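Raters wanted – robot stacking rules, Nosberg lab

Senden is looking for 20 people to test its draft rules for judging block stacking by robots. We doubt the rules work. "Stacked" has meant whatever the person scoring wanted, and a crooked tower passes or fails by mood.

You will score 1,050 trials at home, starting in September. No robotics background needed. Arguing is welcome – please do it in writing.

Red, green and blue cubes, as used in the trials: 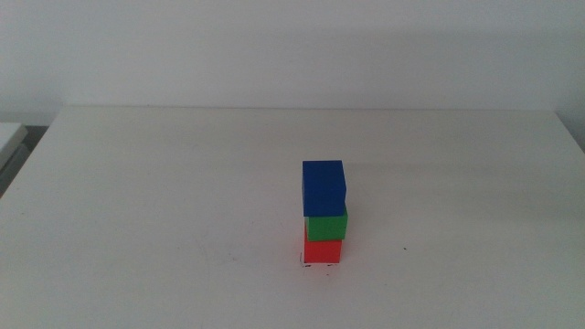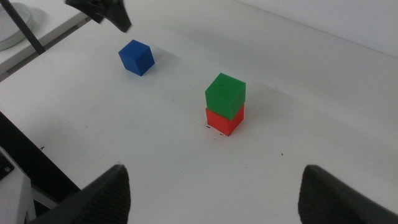
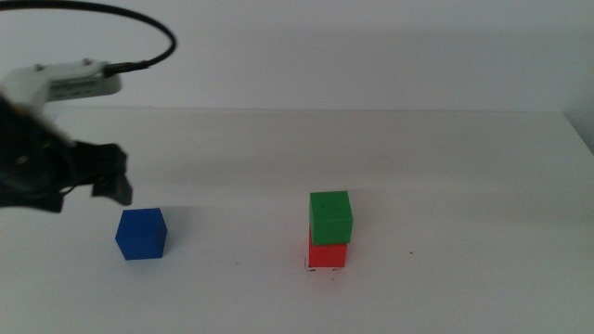

Zasmont replied that a rule on overhang is useless until it says how much.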